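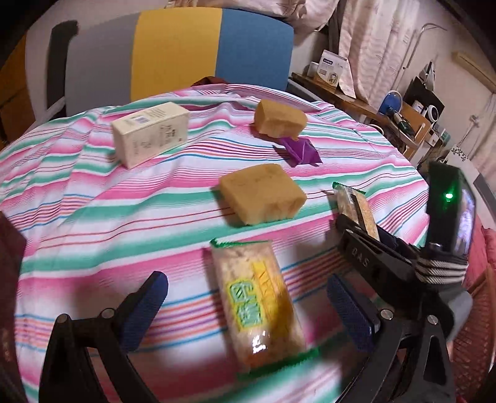

Carton, two sponge blocks, small purple packet, two wrapped snacks, on the striped cloth.

I keep a snack drawer at home and a smaller one at work, and both went wrong in the same way over the summer. Things went in at the front, older things moved to the back, and by October the back row was stale. I have spent several evenings on the home drawer and have a method that holds up well enough to write down.

The drawer first. It is a plain kitchen drawer, shallow, with an Esto divider kit in it. The kit is four plastic walls that slot into two rails. The slots are too far apart for small packets and too close together for cartons, so I run it with three walls and leave the fourth in the cupboard. Inside depth with the divider fitted is 54 millimeters. Anything taller than that goes on its side or goes elsewhere.

Step one is to take everything out. I do this on a cloth because crumbs collect in the seams of packets and I would sooner shake a cloth than wipe a table twice. A striped cloth has a small practical advantage, in that the bands give you rows to sort along. It also has a disadvantage, which is that it never lies flat, and light items end up in the folds. Small shiny packets are the worst for this. Check the cloth before you shake it out. I lost a sachet that way in the spring and found it in the yard.

Step two is to sort by how the thing fails. I tried sorting by type (sweet, salty, baked) and it made no difference to what got thrown away. The groups I use now are as follows.

Group A is anything brittle in a sealed clear wrapper. The end seals are the weak point. Run a thumb along both ends and press the middle gently. If the air goes out, the packet moves to the front and gets eaten that day. Brittle packets should lie flat with nothing on top of them.

Group B is sponge cake and similar. Sponge dries from the cut faces inward, and a ragged edge dries faster than a clean one. It does not belong in a drawer once it is out of its packaging. I keep it in a lidded Troreo box on the counter, with the blocks side by side and not stacked, and I give it two days. Refrigerating it made the texture worse in my kitchen, so I stopped.

Group C is cartons. A carton is mostly air after the first few pieces are gone, and it takes the same space full or empty. The usual advice is to discard the carton and keep the inner packs loose. I did that for a while and regretted it, as the date is often printed only on the carton. My current practice is to cut out the panel with the date and put it in the compartment with the contents.

Group D is everything small. These go in a single compartment at the front left, standing on edge if they will stand. I do not sort within the group.

Step three is the return. Oldest at the front, newest at the back, one row per compartment. I write the month on a strip of masking tape on the divider wall itself and not on the packets, so there is one label to change and not a dozen. The tape comes off the Esto plastic cleanly if you do it within a few weeks. Past that it leaves glue, and cooking oil takes the glue off.

On money, since I get asked: I kept the receipts in a spreadsheet for a year and the snack column came to 2,151 against a budget of 2,000. The overrun was nearly all duplicates, bought when the same item was already at the back of the drawer. The divider kit and the box together were well under 200. I do not expect to recover that quickly, but the duplicates have mostly stopped.

Two things remain unsolved. The first is the runners, which are Pradia soft-close and do not close softly when the drawer is full. There is a tension screw on the left side and I have turned it both ways with no change I could measure. The second is the work drawer, which locks, has no divider, and is shared. I have put a shoebox lid in it for now.

A Haddadin tray insert was recommended in the comments last time. I measured one in the store and it is too wide for a drawer like mine by the thickness of its rim – the rim could be trimmed, but the corners are where the stiffness is, and I would want a spare before cutting one. If you have trimmed one and it stayed rigid, leave a comment with the width you got it down to.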